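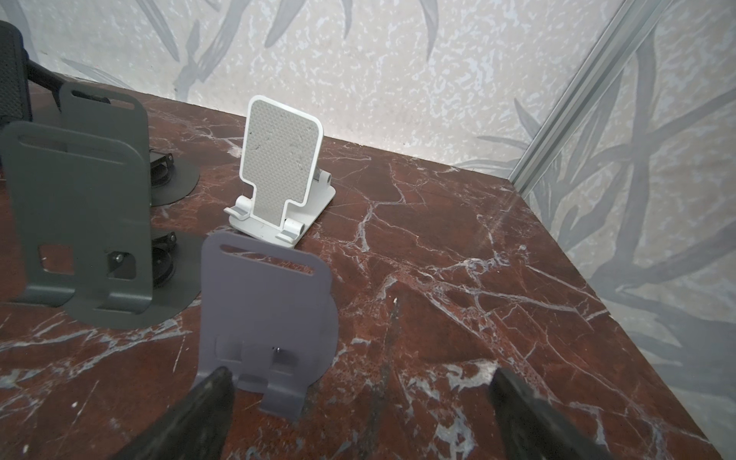 Teaching by hand: phone stands at Tandport

In June our group at Tandport began a new task for the Clikow arm. The job is to pick up a phone stand and put it down in another place on the table, standing the right way. It sounds like a small thing, but the stands do not all have the same shape. Some have a round base, and the white one has a flat base with rounded corners.

We show the task in two ways. In the first, a person holds the arm and guides it slowly through the whole move. In the second, the person sits at the Giditz desk and moves the arm by remote control. The second way is slower to learn – most new operators need around 15 tries before they feel calm with it.

So far we have saved 1825 demonstrations, and 700 of them were made by hand. We keep also the ones where the operator had to stop and correct the grip, but they are marked separately.

On Thursday we have 3 free places for colleagues who want to try the remote desk. Please write your name on the list at the door of the Chan room before lunch. No experience is needed, and you can bring your coffee – but leave it outside, please.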